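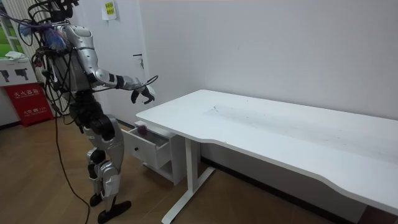 Mar 3, 2025 -- drawer work, humanoid

Went through the cell rules with Hye-jin Hyun before powering the arms. Her markup of the Nanden draft is now the working copy. Changes that affect us:

Cables. Anything hanging from head or shoulders gets tied back above the elbow before the arms are enabled. Floor cables go behind the heels. Old wording said "kept tidy", too vague to check.

Standoff. Two people minimum, one on the stop with no other task. Everyone else stays 87 cm or more past full arm reach. I wanted 500 mm -- Hye-jin refused, and the stumble log from October supports her.

Speed. Wrist limit near furniture is set in the Clurkix config, not by the operator. Ramp is eight steps and no step gets skipped.

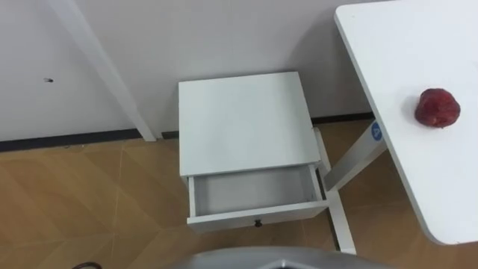 Drawer state. To be written down before each run: closed, part open or full open, plus contents. Same for the tabletops. "Reset" on its own is no longer accepted in the log.

Furniture. Any unit that shifts during a pull goes back to its floor position before the next run. We have no floor marks yet. Tape on order.

Extinguisher access stays clear at all times, including during setup.

Open: Filteo export drops the stop-button timestamps. Ticket filed. Until it is fixed, write stops by hand, time to the second, initials next to it.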